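Setting Up Your Countertop Induction Warmer

I've set up more of the Zivach induction warmers than I can remember, mostly for buffet lines and omelet stations, and the first hour is where people get themselves into trouble. So here's how I do it, start to finish. Have your pans handy before you begin, and read the cautions before you plug anything in!

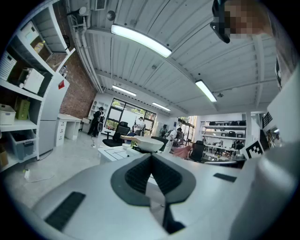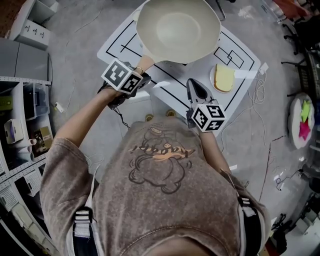
Top: ceiling lights and a beam overhead. Bottom: a cream-colored frying pan with a wooden handle.

Before you start

You'll need the warmer itself, the power cord, the little bag with the four rubber feet, a damp cloth and a fridge magnet. The magnet is for checking pans. If it sticks firmly to the bottom, the pan will work. If it slides off or barely hangs on, leave that pan for the gas range.

Placing the unit

1. Peel the film off the glass top. There's a second piece over the control strip and it's easy to miss (I've cooked through a whole brunch with it on, and the buttons hardly responded).

2. Press the rubber feet into the corners underneath. Push hard until they click.

3. Set the warmer on a flat, dry counter with 8 inches of open space behind it. The fan blows out the back, and if it's up against a wall the unit will shut itself off in the middle of service.

4. Plug it straight into a wall outlet. No extension cords, no power strips, and don't share the outlet with a coffee urn.

Note: If you bought the Lullis drop-in frame, fit the frame to the counter first and skip step 2. The feet don't go on with it.

First power-up

5. Press and hold the power button for 2 seconds. The fan starts and the display shows a dash.

6. Put a pan with some water in it on the center ring. The dash should change to a number. If it keeps blinking, the warmer can't find the pan — move it toward the middle and try the magnet test again.

7. Choose Hold or Cook with the left button. Hold is for keeping food warm on the line. Cook starts at 300 degrees and goes up to 400, and I use it only at made-to-order stations with somebody standing right there.

8. Let the water heat on Cook for a few minutes, then switch to Hold. You may notice a faint plastic smell the first time. Mine went away before the water boiled.

CAUTION: The glass gets hot from the pan and stays hot after the display goes dark. Don't rest lids, tongs or menus on it.

CAUTION: Never heat an empty pan on Cook. Nonstick coatings can be ruined very quickly, and the warmer won't always catch it in time.

Setting the lock

9. Once the temperature is where you want it, hold the lock button until you hear two beeps. I do this at every self-serve table, because guests love to press things. Hold it again to unlock.

Note: The power button still works with the lock on, so you can always shut the unit off.

If you're running several warmers, put each one on its own circuit and start them one at a time. Stick a label on every cord too — you'll be glad of it in December when the party bookings pile up.

Cleaning is covered in the next section. Let the glass cool completely before you get to it.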